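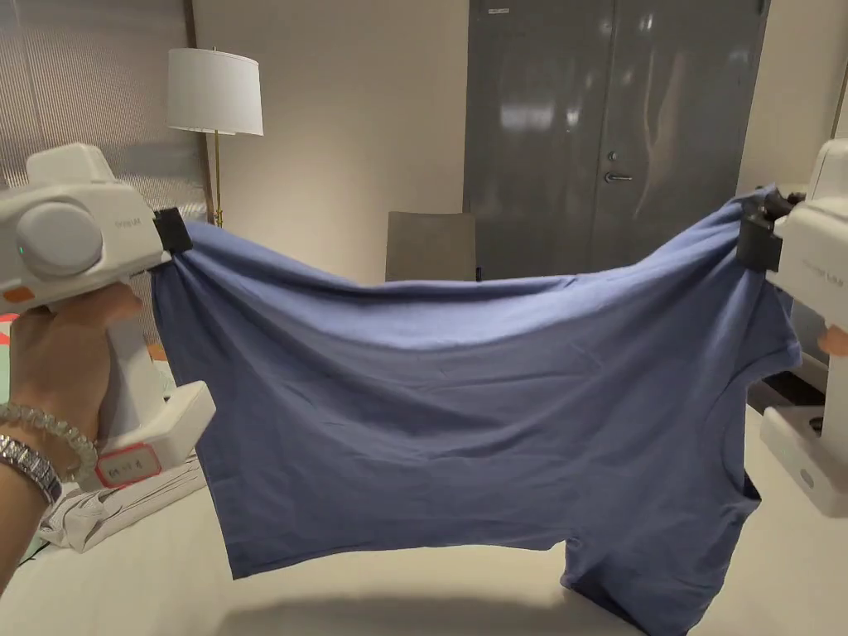 Posted 08/05/2024
14 comments | 6 shares

We lost 159 recordings to a bad left gripper, and I want to write down how it happened while I still remember the order of things.

The job is laundry. You hold a gripper in each hand and pick up, shake out, spread and fold clothes, and every session gets logged so the Lirkberg arm can be trained on it later. Each gripper reports how far open its jaws are. That number matters more than anything else I record, at least for cloth. If it's wrong, the arm learns to close on air or to let go of a shirt halfway across the bed.

Marjan Ghorbani spotted it first. She was going through replays and asked me why I kept opening my left hand in the middle of a stretch. I wasn't. The shirt stayed up the whole time in the video, with both corners held, and the left jaw reading said it was wide open. On the next recording it was fine. On the one after that it jumped in the last second, just as I was putting the shirt down.

My first guess was the software. We had updated the logger in June and I was ready to blame it. Saeed Taheri put the old version back on and I folded the same T-shirt for most of a morning. Same jumps. Then we swapped the cables left to right, and the fault stayed with the left gripper. So it was in the housing.

I opened it up on the table. The small magnet that the position sensor reads is glued to the end of the jaw shaft, and the glue had let go. The magnet was still sitting in its seat, held there by not much, and when I pulled cloth tight it could turn a few degrees by itself. Slack cloth gave good readings. That's why it passed the check every time. Our check was to open and close the jaws five times with nothing in them and look at the graph. The indicator stayed green too, but all green means is that the thing is powered and talking.
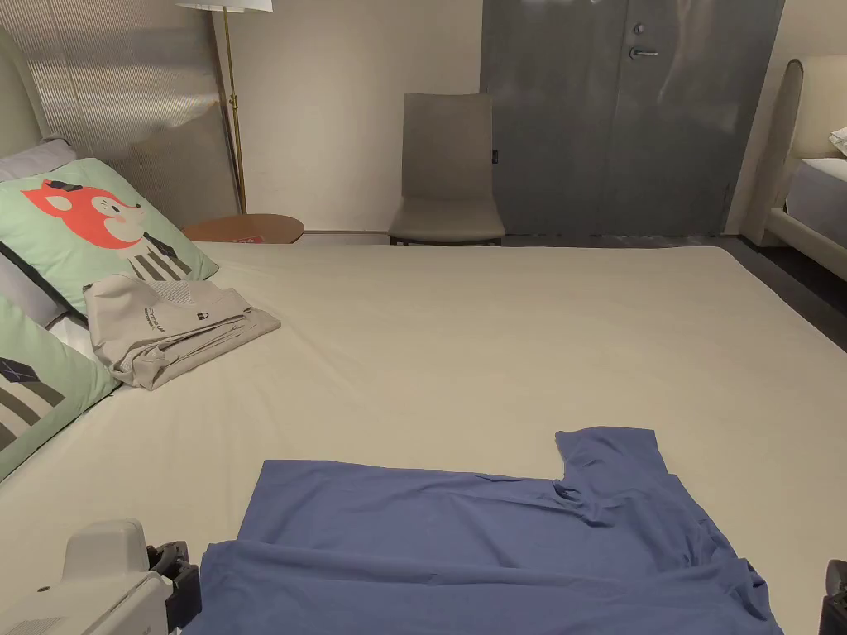

The blue T-shirt on the bed. I used it for a lot of the tests.

Spreading a shirt flat turned out to be a poor test. There isn't much pull in it. Holding it up by two corners and drawing it tight was what brought the fault out, and a heavy towel was better still.

Once we knew what to look for, Marjan wrote a script that compares the jaw reading with the motor current. If the jaws claim to be open while the motor is still pushing to hold something, the recording gets flagged. She ran it on the full set of 2634 and it flagged more than 800. Most of those were short blips at startup that don't matter. She and Abbas Ghaffari went through the flagged ones by eye and ended up with the 159. I argued for keeping the ones where only the last second was bad. Abbas said no, the last second is the release, and he was right. They're out.

I also owe a note on the safety side. The arm had already had one short run on a model trained with some of the bad recordings. It let go of a pair of pants early and then closed hard on the edge of the folding table, and it kept squeezing until Shahla Akbari hit the stop. Nothing broke and no one was near the jaws, but we had written that up as a vision error. I've changed the report. The grip force limit on the arm is lower now as well, and should have been from the start.

What changed on the grippers:

The magnet is now glued with a different epoxy and has a set screw behind it. The check before each session is done on a folded towel, pulled tight, both hands. Marjan's script runs every night and mails the list to all of us.

I've asked Raltico, who built the housings, whether the other pairs from that batch used the same glue. No answer yet. Until I get one I'm opening each of them myself – it takes a while, and two of the screws on the older pair are already stripped.

Get new posts by email. You can unsubscribe at any time.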